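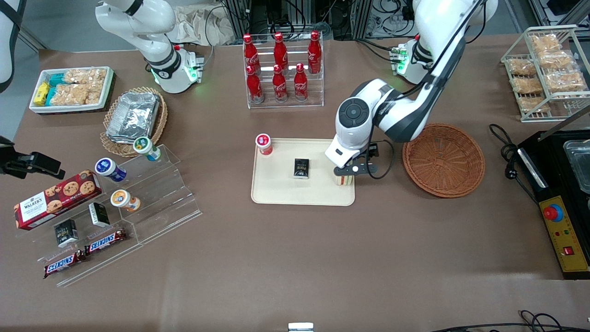 **Do you put the drinks out with the snacks, or keep them on their own table?**

Same table, if it's deep enough. Bottles go along the back edge in a rack, food in front, and a tray in the middle for whatever is being served next.

---

**tredgate_hall** wrote:

Asking the above as I'm setting up the break table for our club night. The answer under it is what the last organiser left in the handover notes. We usually get 17 people. It's Cokes in an acrylic bottle rack, rice crackers and small wrapped things in a long white tray, then biscuits and chocolate bars on a clear stepped shelf. Does the shelf go at the back or the front?

---

**plunberg** wrote:

Back. Anything with height goes at the back or people knock it reaching over. I had a stepped shelf on the front corner in February and lost 3 canisters off the top step in one night.

---

**mixedbickies** wrote:

Disagree. On an angle across the front corner is fine and people can read the labels. Chocolate bars on the lowest step, canisters on the top one. A flat box like Walkers can lean at the end. If you put it behind the bottles you can't see any of it.

---

**plunberg** wrote:

You can if the bottles are in a low rack. Mine is from Stisach and holds six in two rows, with the front row lower. The shelf still clears it.

---

**tredgate_hall** wrote:

Mine holds six as well. Do you refill as you go or put out a second rack?

---

**oatslice** wrote:

Refill. A second rack takes up the room you want for plates. Keep the spares in the fridge and top up at the break.

Also, don't put cake out on the open table early. One slice at a time on the serving tray, or it dries out. The striped layer ones are the worst for it — the edges go hard in some 8 minutes under our lights.

---

**mixedbickies** wrote:

Eight minutes is a bit much. Ours sit for an hour with a cover on and they're fine.

---

**oatslice** wrote:

With a cover, sure. We don't have one.

---

**valcarcel_st** wrote:

Foil containers: stack them in a basket beside the snack tray. We used to leave them in the sleeve and everyone walked off with a handful of crackers instead. A round wicker one does the job. Put a mat down too, the acrylic shelf slides on a bare tabletop.

---

**tredgate_hall** wrote:

Good, we've got a brown mat. I'll try the shelf on the corner first and move it back if it gets bumped. Covers are on the shopping list.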